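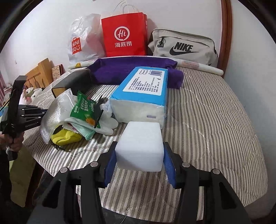 Section 2. Making the Bed Over Your Memico 617 Heated Mattress Pad

By the time you reach this section, the pad should be lying flat on the mattress with its elastic skirt tucked under all four corners, and the control should still be unplugged. What goes on top matters more than most people expect, so please take your time with it. A light quilted cover is a very good choice for the top layer. The striped one in the photo, off-white with black herringbone running between gray-beige stripes, has the kind of gentle puckering that any quilting gives, and a few creases like that are nothing to worry about. What you are looking for is trouble underneath: a fold in the pad itself, a bunched-up sheet, or a cord that has wandered in where it doesn't belong. Smooth those layers first and let the cover fall however it likes.

What you will need

The pad, already fitted as described in Section 1
One fitted sheet, cotton or a cotton blend
One flat sheet, if you use one
A blanket, quilt or light comforter
The Memico control and its cord
The two cord clips from the small Drivon accessory bag

If the accessory bag is missing, look inside the folded cardboard insert at the bottom of the carton. It is flat and pale and very easy to throw out with the packing.

Putting on the sheets

1. Run your palms slowly over the whole pad, from the head of the bed down to the foot. You will feel the heating wires as thin ridges, and that is normal. They should lie side by side and never cross one another.

2. If you feel a lump, lift the nearest corner, pull the pad gently toward you and lay it down again. Please don't tug on the wires themselves or try to push them around inside the fabric.

3. Find the connector, the hard plastic socket at the foot end of the pad. Let it hang over the edge of the mattress. It should not be under anyone's feet, and it should not be pressed between the mattress and a footboard.

4. Put on the fitted sheet, beginning at the head. When you get to the foot end, ease the sheet behind the connector so that the socket stays outside and you can reach it without unmaking the bed.

5. Add the flat sheet and tuck it in loosely. Hospital corners are lovely, but a very tight tuck at the foot can pull the pad out of place over a few nights — if you can't sleep without them, check the pad whenever you change the sheets.

Note: A thin waterproof protector may go under the pad, never over it. Vinyl or rubber-backed protectors hold the heat in unevenly when they are laid on top.

Caution: Do not use pins of any kind to hold the sheets in place, and that includes the curved safety pins sold for quilting. A pin can go through a heating wire without leaving a mark you could find later.

Connecting the control

6. Make sure the control is still unplugged from the wall. Line up the arrow on the plug with the arrow on the socket and press until you hear a click. It takes a firm push the first time or two.

7. Bring the cord down the side of the bed where you would like the control to sit, and fasten it to the bed frame with the two cord clips. Leave a little slack between the socket and the first clip so that nothing strains when somebody turns over.

8. Set the control on a nightstand or a shelf. It gives off a small amount of warmth of its own, so it should not sit on the mattress, under a pillow or inside a drawer.

9. Now plug the cord into a wall outlet. The display will light, blink and settle on OFF.

Caution: Use a wall outlet only. Extension cords and power strips are not suitable for this product, even good ones. If the cord will not reach, it is better to move the control to the other side of the bed, and a longer cord can be ordered from Enutmont.

If your bed stands against a wall

Plenty of bedrooms have one side of the bed pushed right up to the wall, and the pad works perfectly well in that arrangement. Run the cord down the open side. Should the only outlet be on the wall side, pull the bed out far enough that the cord hangs freely, with no part of it pinched between the frame and the baseboard. Let the cover drop down that side naturally and don't stuff the extra fabric into the gap, where it will gather around the cord and keep it warmer than it ought to be.

Adding the top layers and warming the bed

10. Lay your blanket or quilt over the sheets. One medium layer is usually plenty, and many of our customers find they can put the heavy winter comforter back in the closet altogether.

11. Press the power button once and choose the PREHEAT setting. The pad draws 70 watts on this setting.

12. Leave the bed made up while it warms. Turning the covers back lets the heat drift away into the room, and you will think the pad is slow when it is doing its job just fine.

13. Before you get in, slide a hand between the sheets and feel near the middle and at both sides. The warmth should be even. A cool patch along one edge generally means the pad has crept inward, and a corner or two needs to be pulled back out.

14. Turn the control down to a sleeping setting. We suggest starting at the lowest and staying there for the first few nights.

Note: The control switches itself off after 300 minutes. To start it again, press the power button. There is no way to turn this timer off, so please don't go hunting through the menus for it.

Caution: Switch the pad off and let it cool before piling anything on the bed, such as folded laundry, suitcases or a stack of spare pillows. Heat collects under a heavy pile. Pets who like to dig a nest should be kept off while the pad is on.

Using other covers

Down and thick polyester comforters may be used on the lowest setting only. Wool blankets are fine on any setting. Electric blankets and hot water bottles must never be used together with the pad. If you own the Flanagan weighted blanket, use it only with the pad switched off and unplugged.

For washing the pad, and for storing it once the warm weather comes, turn to Section 3.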